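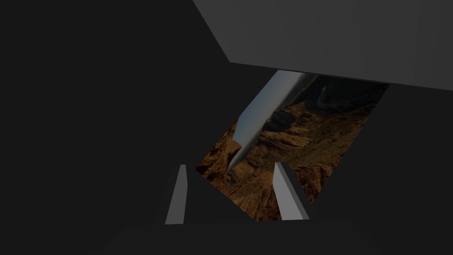
3.2 Household storage and the timing of spoilage

The second part of the study looked at how root vegetables were kept after they left the farm. Most earlier work on storage losses has dealt with commercial cold rooms, where temperature and humidity are logged and the stock is turned over on a schedule. Households work differently. They buy or harvest in the fall, put the crop wherever there is room, and use it up over the winter with little record of what was thrown away.

We recruited households through two seed suppliers in the Cloltwood district and through a notice in the Triston growers' newsletter. A household could take part if it stored potatoes, carrots or beets for at least eight weeks and was willing to weigh its discards. In all, 219 households returned a complete set of record sheets. Another 30 returned sheets with gaps of more than two weeks, and these were left out of the analysis of losses but kept in the analysis of storage places.

Each household was given a kitchen scale, a pad of record sheets and a thermometer with a humidity dial. Participants were asked to read the thermometer once a week, at 7 in the evening if they could manage it, and to write down the weight of anything they discarded along with the main cause. The sheet listed soft rot, sprouting, shriveling, greening, frost damage and pests, with a line for anything else. Girish Mittal and Lụa Khương visited a portion of the homes in December and again in March to check the thermometers against a reference unit. Readings that were off by more than 2 degrees were corrected across the whole season for that household.

Storage places fell into four groups. Cellars and crawl spaces were the most common, followed by unheated garages, pantries or closets inside the heated part of the house, and outdoor pits or clamps. Many households used more than one place. We recorded these as separate lots, giving 529 lots in total. A lot was defined as one crop kept in one place in one kind of container. When a household moved its carrots from the garage to the cellar after the first hard freeze, we counted that as the same lot and noted the change.

3.3 Losses by place and crop

Losses were lowest in cellars with an earth floor. Humidity in these cellars stayed high through the winter, and shriveling was seldom given as a cause of discard. Cellars with a poured floor did less well for carrots and beets, though the difference for potatoes was small. Several participants in the second group had tried to raise the humidity by setting out pans of water or wet burlap. We could not find a clear effect from either practice, possibly due to differences in how often the water was topped up.

Garages gave the most uneven results. Some households lost almost nothing before February, while others lost a whole lot in one cold night. The Virnitz households had more trouble than those farther south, as would be expected from the lower January temperatures there. Insulated boxes helped. In garages where the crop was kept in a lidded box lined with straw or foam, frost damage was recorded in far fewer lots than in garages where it sat in open crates or mesh bags.

Indoor pantries and closets were too warm for long storage of any of the three crops. Potatoes sprouted early, and most carrots kept this way had gone limp by the New Year. Even so, participants who used indoor storage tended to have smaller lots and to eat them sooner, so the weight thrown away was lower than the conditions alone would suggest. This point is easy to miss if losses are reported only as a share of what remains after a fixed period.

Outdoor pits were used mainly by older growers with a long habit of doing so. There were too few of them to support a firm comparison. Their losses to mice were higher than in any other group, and their losses to shriveling were the lowest.

3.4 Sorting before storage

We also asked whether the crop had been sorted before it was put away. Households that removed cut, bruised or forked roots at the start had less soft rot in the following weeks. The effect was strongest in potatoes. It was weaker in carrots, where much of the rot seemed to begin at the crown and was tied to how closely the tops had been trimmed -- some growers cut into the root itself, and others left an inch or more of stem.

Washing was a related question. Earlier trials by Sengar and Ogunleye found that washed carrots kept as well as unwashed ones when they were dried fully and packed in damp sand. Our records do not contradict this, but few households dried their carrots as carefully as those trials required. Among our participants, washed lots did worse in every storage place except the earth-floor cellars, where the two were close to even.

Variety was recorded where the household knew it. The Todorova beet, a late type sold by one of the two seed suppliers, made up most of the named beet lots, and we did not attempt to compare it with the others.

Geum-ok Kang coded the free-text comments on the back of the sheets. The most frequent comment was that the participant had not known how much was being thrown away until it was weighed. Weighing may itself have changed behavior during the season, and the losses reported in this section should be read with that in mind. A follow-up using a single weighing at the end of winter, with no weekly record, is described in Section 5.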